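Trosamance Publishes Bench Practice Guide for Two-Arm Tabletop Robot Cells

Guide sets out spacing, cable and object-handling rules for small cells used in testing and training

DRIMCOMBE, 22/05/2026 — Trosamance today released the first edition of its Bench Practice Guide, a set of working rules for tabletop cells in which two robot arms share one work surface. The guide runs to 35 pages and is free to download. It covers layout, cable routing, object selection, operator position and record keeping.

The guide is meant for labs and small shops that run light arms at low speed on a bench. It does not replace a risk assessment and does not change any legal duty of the employer or site owner. Where a site rule is stricter, the site rule applies.

Main requirements in the first edition:

Shared zone. The area both arms can reach must be marked on the cell drawing. Only one arm may enter it at a time unless the task sheet says otherwise. The waiting arm holds at least 15 centimeters from the path of the working arm.

Speed. Gripper speed inside the shared zone is limited to 50 millimeters per second during setup and for the first five runs of any new task.

Cables. Every cable that moves with an arm must be checked through the full range of travel before the first run of a shift. Slack is allowed where a joint needs it. A loop that can reach the work surface or the other gripper must be shortened or tied back.

Objects. Cups, trays and other open containers are listed by rim height on the task sheet. An item lowered toward a container must approach from above the rim, and the release height must be written down. Objects not used in the current step may stay on the bench if they are outside the planned path.

Surface and background. A dark matte surface is preferred where cameras are used. Curtains behind the cell must hang clear of both arms at full reach.

Records. Each stop, planned or not, is logged with the time, the arm involved and the step number. Logs are kept with the version of the task sheet in use.

The draft was tried at two sites, Modise and Conia, before release. Comments from Modise led to a rewrite of the cable section, which had given a single slack length for all arm sizes. Conia asked for a clearer rule on restarting after a stop. The final text requires the operator to return both arms to their hold positions and confirm the step number before motion resumes.

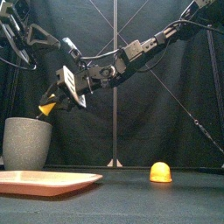 Words: Gus Park, Trosamance

Placing tasks take up the longest chapter. A gripper holding a cone-shaped part over a cup has little room for error at the rim, and the second arm is often close by. The guide treats the approach, the lowering move and the release as separate steps, each with its own stop condition.

Sites already using the draft should move to the first edition by the end of August. Section numbers have changed — task sheets that cite the draft need to be updated. Comments on the text can be sent to the Trosamance practice desk in Drimcombe.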